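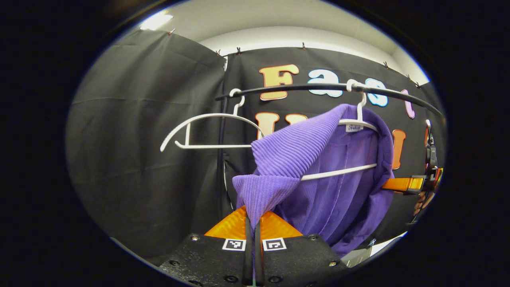
Call for participants: household food security study, Fenddale district

The Bendlow Institute for Food Policy invites households in the Fenddale district to take part in a study of how families obtain, store and share staple foods during the lean months before harvest. The study has been commissioned by the Grudo Foundation and will inform advice to the district council on the size and timing of its food assistance programme.

Background

Fenddale's public grain reserve was set up to support households whose own stores run out before the new crop is brought in. Assistance is at present allocated by ward, on the basis of rainfall and planted area. Ward leaders have told the council that this method overlooks families who farm little or no land, those who have recently moved into the district, and those caring for relatives from elsewhere. The district's register of assisted households stands at 2472, and the council wishes to know how closely that list matches need.

The Institute will not decide who receives assistance. Taking part will neither improve nor harm a household's position on the register, and no names will be passed to the council.

Who may apply

We wish to enrol 500 households, of which at least 100 should be headed by a person aged 60 or over. Applications are welcome from households that receive food assistance, from those that have applied and been refused, and from those that have never applied.

To be eligible, a household must have lived in the district since before the last planting season and must expect to remain there until the study closes. One adult should be named as the main contact. This person need not be the head of the household, but should know what food is bought, grown and eaten in the home. Only one application may be made from each household.

Employees of the district council, the Grudo Foundation and the Uchida milling company, which holds the contract for storing the reserve, may not take part. Members of their households are also excluded.

What is involved

Participation runs from May until the end of the harvest. Each household will receive 3 visits from a trained interviewer, at the beginning, middle and end of the period. A visit lasts up to an hour and may be arranged for any time between 8 am and 6 pm.

Between visits, the main contact will be asked to keep a short weekly diary of the staple foods brought into the home, whether bought, grown, received as assistance or given by relatives and neighbours. The diary is printed in large type. Those who would prefer not to write may give their entries by telephone, and the Institute will place the call so that there is no cost to the household.

At the first and last visits the interviewer will ask to see where grain and flour are kept and will weigh the stored amounts. Households may decline this part of the study and still take part in the rest.

Payment

Each household will receive a shopping voucher after every completed visit, with a further voucher on return of the diary. Vouchers already given will not be reclaimed if a household withdraws. A participant may withdraw at any time and is not required to give a reason.

Confidentiality

Answers will be stored under a number and kept apart from names and addresses. Published results will refer to wards and groups of households only. Contact details will be destroyed once the final report has been accepted — participants who wish to receive a printed summary should tell the interviewer at the last visit.

How to apply

Application forms may be collected from any ward office in the district or from the Institute's reception in Bendlow. Completed forms may be returned to either place, in the envelope supplied. Forms must be signed by the main contact. Staff at reception can help applicants who have difficulty reading or completing the form.

Applications will be accepted until the end of April. If more households apply than can be enrolled, places will be drawn by lot within each ward, and all applicants will be told the result by letter.

Enquiries about the study should be addressed to Didier Moulin, Head of Field Studies, at the Bendlow Institute for Food Policy. Complaints about the conduct of an interviewer should be sent in writing to the Director of the Institute and will be acknowledged on receipt.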